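Dish Racks, Loaner Bowls and a Wall of Winter Birds: Estrella's Kitchen Swap Is Back

If you have been hanging on to a drawer full of lids that fit nothing, your moment has come. The Estrella Kitchen Swap opens again on Thursday at 5 p.m., in the long room behind Zusska Hardware on Gikden Street, and I got to wander through while the tables were still being set up. I went in for a quick look and came out an hour later with a colander. I already own two colanders.

For anyone new in town, the swap works like this. You bring kitchen things that are clean and whole, you get a paper ticket for each one, and you trade your tickets for whatever catches your eye. A mug is one ticket and so is a soup pot, which sounds unfair until you try carrying a soup pot home on the bus. Electrical stuff stays out, and so do knives, after a long discussion last year that I sat through and would rather not repeat.

The big change this time is dishes. Last year the plates and bowls sat in stacks on the floor along one wall, and people had to squat down and shuffle through them like records at a yard sale. Two stacks went over before dinner time. I still remember the sound. So for this round the organizers have put out a call for dish racks, the sturdier the better, and plates and bowls will be shown standing up where you can see the pattern without touching a thing.

I love this idea way more than a grown person should. A bowl in a stack is just a rim. Stand it on its edge and suddenly you can see the flowers, or the funny little animal somebody's kid ate oatmeal over for years (we had one with a duck, and I would trade ten tickets to get it back).

The rack people are asking about most is the tiered kind, with a flat tray up top for the odds and ends. It takes up hardly any room on a counter and holds a surprising amount. I've had one at home since we moved into the Fenine apartments, where the kitchen is the size of a closet, and I can tell you a few things about living with it. Big plates go in the middle. Bowls do better down low, one to a slot if you can spare the slots, since they like to lean on each other and then you can't get one out without moving all three. The top tray is meant for cups. In my house it holds whatever came in with the groceries and hasn't been put away, so there's usually a bag of something up there, and it's usually open.

Zusska is taking racks at the side door all week during store hours. They don't have to be new. A little rust on the feet is fine, and if a drip tray has gone missing you can still hand the rack over. Each one earns you 2 tickets, double the normal rate, and they go back into the swap pile at closing time so somebody gets to take them home.

As for what's coming in, it's a good year for bowls. I saw plain ones, flowered ones, some heavy brown ones that could stop a door, and more soup bowls than I thought one town could own. Plates are running a little behind. The sign-up sheet had 17 households on it when I looked, and the organizers are hoping for 200 pieces on the tables by opening. If you've got a spare dinner plate or an odd saucer, bring it along! Singles are very welcome. Half the fun last time was watching people build a set on purpose out of things that didn't match.
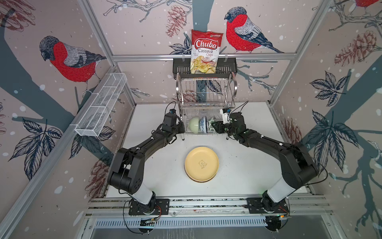

Bowls down low, snacks up top, and a pale yellow bear plate still waiting for its spot.

The bear plate is exactly the kind of thing I mean. It's a small printed bear on a yellow plate, and I'd happily eat toast off it every morning. I'm also a fan of the white bowl with the blue flowers, which would look right at home next to my grandmother's teapot. And yes, I noticed the cassava chips. I've been a plain potato chip person all my life, but I'm open to change.

The winter bird wallpaper has gotten me thinking about my own kitchen, too. Our walls have been the same tired beige for years, and a few birds behind the dish rack would do wonders. If anybody is bringing leftover rolls to swap, there's a table for shelf paper and other bits near the back, next to the dish towels. I'll be standing there early — you've been warned.

A few practical notes before you load up the car. Wrap your breakables in towels instead of newspaper if you can, because the ink comes off on white bowls and then somebody has to wash them all over again. Tape lids to their pots. Put your name on your box, on the side and not the lid, since lids wander. Parking behind the store holds 20 cars, and the church lot across Gikden Street is open for the overflow. The ramp is at the side door, the same one where the racks are going in.

Entry is free. There's coffee, and a bake table with the usual lemon bars, which were gone by six last year, so plan around that. Doors close at 8 p.m., and whatever is left on the tables gets boxed up for the new-apartment shelf at the Fenine laundry room, where anybody moving in can help themselves.

Tickets don't carry over to the next swap. I have four from last year in my coat pocket and I did ask.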